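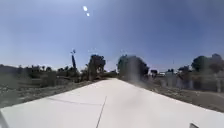
Edileuza Rangel wanted to know, before I'd even got my notebook out, why anyone would write about a path. Surely people just walk on them, she said, and who reads about that?

Well, I do! And I'd been pestering her for a chat ever since I heard she walks the Grorura path most mornings and keeps notes on it for the Gramex walkers' newsletter (I've been a subscriber for years and still have the September issue on my fridge). So we set off together, me in the wrong shoes.

She talks the way she walks, quickly and without looking back. The first thing I asked was whether she likes the concrete. "I like it under my feet," she said. "My knees like it. I don't like it at noon, when the light comes straight back up at you. Wear a hat with a brim and it makes no difference at all, you get it from below!"

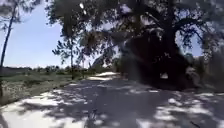

Her notes started 12 years ago, in a school exercise book, and at first they were only about birds. Then she began putting down where people stopped, and it was nearly always in shade. I can see why. Where the big tree leans out over the asphalt, with its feathery leaves hanging down and the sun coming through in blotches, I slowed right down without meaning to. "Everybody does that," Edileuza said. "You could put a bench there, but then I'd never get anyone moving again."

We got on to the dirt at the sides, which I'd rather written off as a bit bare. She was having none of it. She wants low native scrub along the shoulders, planted small and left alone, and she has written to the council 2 times to say so. "They sent me a leaflet about roses. Roses! In that gravel!"

I asked about distance too, because I'm hopeless at judging it. Her favourite stretch is 492 paces, she says, and she uses the tall thin tree on the skyline to keep herself going. "You look at it and you think, oh, I'm nearly there. Then you look again and it hasn't come any closer. I've been cross with that tree for years."

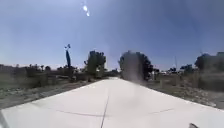

What to bring, according to Edileuza

Water, more than you think. A hat anyway, in spite of what she said earlier. Proper shoes (she did look at mine). She doesn't bother with a map and she leaves her phone in her bag, though she'll stop for a biscuit if you've got one, and I had.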